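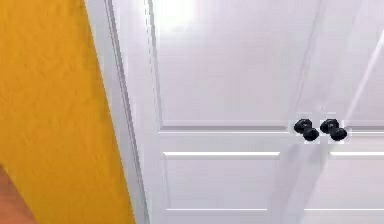

전주, 6월

힐스카(Hillska) 실내용 벽 페인트 '골든 옐로' 제품 안내

힐스카 실내용 벽 페인트는 석고보드, 미장 벽, 초배지 위에 바르는 수성 무광 도료입니다. 골든 옐로는 노란색 계열 가운데 채도가 가장 높습니다. 흰색 문틀이나 몰딩 옆에 바르면 경계가 또렷하게 드러나므로 마스킹 작업에 시간을 넉넉히 잡으시기 바랍니다.

무광이라 빛 반사가 적고, 롤러 자국이 남더라도 색 차이가 약하게 보이는 정도입니다. 다만 같은 벽을 이틀에 나누어 칠하면 이어진 자리가 눈에 띕니다. 한 면은 한 번에 끝내십시오.

제품 사양
색상 번호: 128
종류: 수성 아크릴, 무광
용량: 3리터
도장 횟수: 2회 (진한 색 위에는 3회)
도구: 단모 롤러, 모서리용 평붓
희석: 물, 1회차에만 소량
보관: 뚜껑을 닫아 얼지 않는 곳에

바탕 준비
기존 벽의 먼지와 기름때를 닦고 들뜬 도막은 긁어냅니다. 못 자국은 퍼티로 메운 뒤 고운 사포로 갈아 주십시오. 퍼티 자리는 도료를 많이 빨아들이므로 브라켄트(Brakent) 프라이머를 먼저 바릅니다. 흰 벽이라도 유성 도료가 칠해져 있으면 프라이머가 필요합니다.

문틀과 걸레받이는 테이프로 가립니다. 테이프는 마지막 도장 후 도막이 완전히 굳기 전에 비스듬히 당겨 떼어 냅니다. 굳은 다음에 떼면 가장자리가 같이 일어납니다. 문은 경첩에서 분리하지 않아도 되며, 활짝 열어 두고 작업하면 됩니다.

좁은 복도와 벽감
채도가 높은 색은 넓은 거실보다 복도 끝이나 벽감처럼 면적이 작은 곳에 쓰는 손님이 많습니다. 흰 문, 나무 바닥과 함께 쓰기 쉽고, 가구는 회색이나 베이지처럼 차분한 색이 잘 맞습니다. 창이 없는 복도에서는 조명에 따라 색이 달라 보입니다. 전구색 조명에서는 주황에 가깝고 주광색에서는 레몬색 쪽으로 기웁니다. 견본 카드를 벽에 붙여 놓고 낮과 저녁에 한 번씩 확인하십시오.
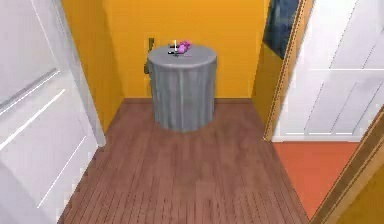
주문과 배송
견본 카드는 매장에서 무료로 드립니다. 조색한 제품은 반품이 되지 않으니 색상 번호를 다시 확인해 주십시오. 오후 2시 이전 주문은 당일 출고합니다. 겨울에는 동결 우려가 있어 일부 산간 지역 배송을 쉽니다. 현장용 대용량은 전화로 문의하시면 됩니다. 현재 창고 재고는 400통 가까이 있습니다.

같이 쓰는 제품
브라켄트 프라이머 (백색)
쿠시(Cusi) 단모 롤러 세트
힐스카 문틀용 반광 도료, 색상 번호 93 (백색)

댓글

Nidia Mosquera
현관 안쪽 벽에 발랐습니다. 두 번 칠하니 밑색이 안 비칩니다. 냄새는 하루 정도 갔어요. 카드보다 벽에서 더 진해 보이니 참고하세요.

Wilmer Cabrera
원래 남색이던 벽인데 세 번으로도 모자라서 네 번 칠했습니다. 프라이머를 생략한 제 잘못 같습니다.

Tanveer Ghumman
93번 백색은 문짝에 써도 되나요? 문틀만 칠하면 문이 누렇게 보일 것 같아서요.

힐스카 담당자
네, 문짝에도 쓰실 수 있습니다. 기존 도막을 사포로 가볍게 갈고 바르십시오.

문의: 매장 전화 또는 문의 게시판 | © 힐스카 | 맨 위로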